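Chapter 7
Stems, Stalks and Other Things That Will Not Stand Up

Most people who take up flower arranging believe the subject is flowers. They choose the blooms with care, carry them home like a newborn, and then spend the afternoon fighting with the green parts. This chapter is about the green parts.

We shall start on a table, with no vase in sight. Students at Flirnach used to be handed a vase in the first lesson, and the result was always the same: everything went in at once, leaned to the left and was called natural. When Isabelle Vachon took over the evening course in August she locked the vases in a cupboard for the first 2 weeks. There were complaints. There were also, by the end, far fewer arrangements that looked as if they had been dropped from a window.

Her method is the one followed here. You lay the stems flat, one across another, and look at the lines they make before asking any of them to defy gravity. A crossing that looks clumsy on the table will look clumsy in the vase, only wetter.

The exercises can be done with fresh stems or artificial ones. Purists may skip the second kind, though they will get through a great deal of money. Yavuz Çınar, who taught the course before Vachon, worked out that one class had got through 217 fresh stems in a single term and that 69 of these had been snapped by people trying to make them bend. Artificial stems forgive more. They also collect dust, fool no bees, and have to be shaped by hand out of whatever curve the packing gave them.

Words you will need

Line: the path the eye takes along a stem. It may be straight, curved or, in the case of supermarket tulips, undecided.

Crossing: the place where one stem passes over or touches another. Two stems leaning together make a narrow upside-down V, the simplest crossing there is and the one beginners most often produce by accident.

Collar: on some artificial stems, the ridge where the thin part meets a thicker moulded part. Treat the collar as the end of the stem when judging length. Everything beyond it is plumbing.

Working surface: any flat, pale, wipeable sheet. Green shows up well on white, and so does every speck of dirt you meant to clean off last time.

A short stem against a long one

The first crossing sets a short upright against a long diagonal. Look at where the tip of the short stem meets the other, and at how the long one bends gently near its upper end.

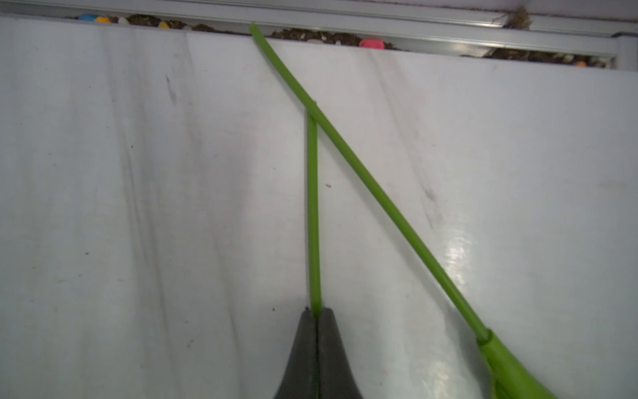

Exercise 7.1

Take two green stems of different lengths. Lay the longer one on a slant across your working surface, with its thicker end nearest you and to the right. Bring the shorter one up to meet it. Move the short stem a little at a time, and stop when you find yourself wanting to add a third. The third stem belongs to Exercise 7.2, and so do most of the arguments.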